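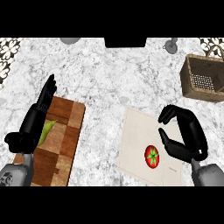 Tananano recipe notes

Hi! I'm Laiba Siddiqui and this is the read-me for my recipe collection, a pile of plain text files that started as one long note on my phone and got badly out of hand. It holds 182 recipes at the moment, nearly all of them vegetarian, plus a table of ingredients that I use for shopping lists. Help yourself to any of it.

What's in the folder

recipes/ has one text file per dish, named after the dish in lowercase with dashes.
ingredients.csv has one row for each ingredient line in every recipe, 3714 rows right now (yes, salt shows up a lot).
swaps.txt is my list of substitutions, written mostly when I was out of something and too lazy to go to the store.
drafts/ is stuff I've cooked once and don't trust yet. There are 74 files in there and some of them are just a title and the word "lemon?"

How a recipe file is laid out

The first line is the name. The second is how many people it feeds, going by my family, who eat a lot. Then a blank line, the ingredients one per line, another blank line, and the steps. Anything after a line that says NOTES is me rambling, and you can strip it out without losing the dish (though I'd miss it).

Amounts are in cups and spoons wherever I could manage it. I switched the baking recipes over to grams in August, so those will look different from the rest. If you find a cake that still uses cups, it's one I missed. Please tell me!

An ingredient row looks like this:

tomato-rice, tomato, 2, whole, chopped

So that's the recipe, the ingredient, the amount, the unit and what you do to it. When the unit column says "some" I mean it, use what looks right to you. If you're adding things up with a script you'll want to skip those rows first, or it'll choke on them. Mine did, several times.

Things that will annoy you

Spelling isn't consistent. I've got "chili," "chile" and "chilli" in there depending on which cookbook or aunt I was copying down, and "cilantro" and "coriander" sometimes mean the same plant and sometimes don't. The seeds are always "coriander seed," that one I did clean up.

Oven temperatures are Fahrenheit and they were all tested in my oven, a Rotent that runs hot on the left side. Start checking a few minutes early the first time you bake anything from here.

The heat rating goes from mild to "Asta." Asta is my sister-in-law and she puts green chilies in scrambled eggs, so please take it seriously.

There are no calorie counts and I'm not planning to add any.

Version 2

The big change is that dal and soup are now separate categories. I also threw out the duplicates from when I moved everything over from Lanz, the notes app I used to keep all this in, which saved every edit as a new file (there were five versions of the same chickpea salad, and the only difference was parsley). File names changed a bit along the way, so if you had a script pointing at the old ones, check it before you run anything. The ingredient table was rebuilt from scratch on 24th September and matches the recipe files as of that day.

Using and sharing

Cook from it, print it, load it into your meal planner, whatever you like. If you post a recipe somewhere, a mention of Tananano would be nice. I'd love corrections too, especially if a step is missing, and I know for sure that the eggplant one never tells you when to add the garlic. It goes in after the onions.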